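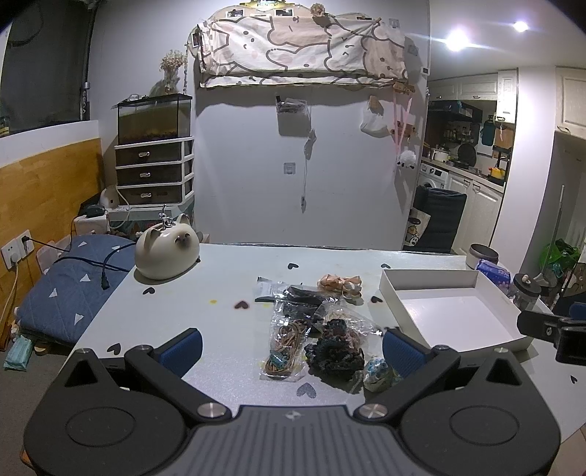 *Gray tabletop with small black hearts.*

## Reel 2

The print came from Brevari in two cans with the wrong lids. The paperwork gave the title as *Trokum*, a documentary, black and white, optical mono, in two reels. I was the print inspector at the Skisov archive that July, on a contract that paid by the reel, and I put it on the bench after lunch.

Reel 1 was in fair shape. It had light base scratches, four tape splices, and shrinkage within tolerance. The film concerned a dam. Men poured concrete, a narrator described the pouring of the concrete, and a brass band stood on a barge and played. I entered the defects by footage and wound the reel tail out.

Reel 2 had a cement splice at 250 feet that wasn't on the card from Brevari. I stopped the bench and put a loupe on it. The overlap was narrow and very clean, and the edge code on the far side belonged to a different stock, made several years later than the rest. Inserts of this kind are common. A lab replaces a damaged section from another print and doesn't write it down. I noted the code and went on at slow speed.

The inserted section showed a kitchen. A woman sat at a table with her back to the window, peeling something I couldn't make out on the small screen. There was no narration. The track had room tone and a clock, and once a chair. She looked up twice at a person standing beside the camera, and the second time she spoke. The track under her words had been blooped with opaque ink, by hand, one stroke for each word. I counted the strokes and entered the number on the card, under Sound.

At 400 feet there was another cement splice and the dam came back, finished, with water going over it.

I ran the section again with the lamp up. The window behind her was overexposed, but in the last few frames somebody had closed the iris and the view came in. It was the valley from reel 1, seen from the floor of it, with no dam. The stock was too late for that. By the date of the edge code the valley had been under water for six years, according to the narrator.

The inspection form has a box for damage, a box for repairs, and a box for missing material. It has no box for extra material. I telephoned the duty desk at Lynch, where the negative was held, and asked for the continuity sheet. They read it to me over the line. Reel 2 had the spillway, the turbines, the minister, the end title. I asked for the total length. It matched my print to the foot - so the kitchen had been put in place of something, and the something was on the sheet as "spillway, cont."

"Is it projectable?" the desk asked.

I said it was. Both splices would hold.

I cleaned the reel, replaced the leader, and wound it onto a new core. The lids I swapped so that they matched the cans. Then I threaded the section a third time, without the lamp, and listened to it at full gain. Between the ink strokes there was a little left of each word, a consonant at the front or the back. I wrote these down in order on the reverse of the card. They didn't make a sentence in any language I had.

The card was due back at Brevari with the print. I made a copy of both sides, initialed the original, and booked the courier for the morning.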